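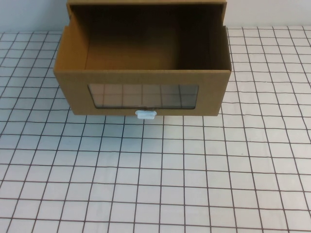 Brenda Horrocks told us that she had stopped flattening returned boxes by the end of the first month, and that the others on her shift at Ondach had done the same soon after. Flattening took time at both ends, she said, and a box that had been folded twice never stood as well again. Her remark was repeated in one form or another by most of the packers we spoke to, and it runs against the written procedure at all three sites.

Figure 3. Open-topped corrugated box.

4.2 Reuse at the packing bench

The procedure asks staff to flatten every returned box, tie the flats in bundles and send them to the store. We logged 337 returns over 11 working days in April. At Ondach and Pastutis most boxes stayed upright and were stacked one inside another beside the bench. Munshi kept closer to the written rule, though there too the smaller sizes were often left standing when the store was busy.

Packers gave different reasons for this. Some spoke of speed. Others were more concerned with the corners, which they judged by pressing with a thumb before deciding whether a box could go out again. Josué Furtado described a soft corner as the only fault he would reject a box for - scuffs, old labels and torn tape did not matter to him. This test is not in the training notes, and we found no one who could say where it had started.

Storage was the main cost of leaving boxes upright. At Pastutis the standing stock had spread into the aisle by the second week, and the supervisor asked for it to be cleared on two occasions. Staff then flattened the largest size only, and the aisle stayed free for the rest of the study. A similar split between large and small boxes was reported in the earlier Bristesar trial, where it had been agreed in advance with the shift leaders.

We did not measure the strength of the reused boxes, and the thumb test may let through some that would fail under load. Customer complaints about crushed goods came to nine across the three sites, too few to compare one site with another. Loading tests on a sample of the returned stock are described in section 5.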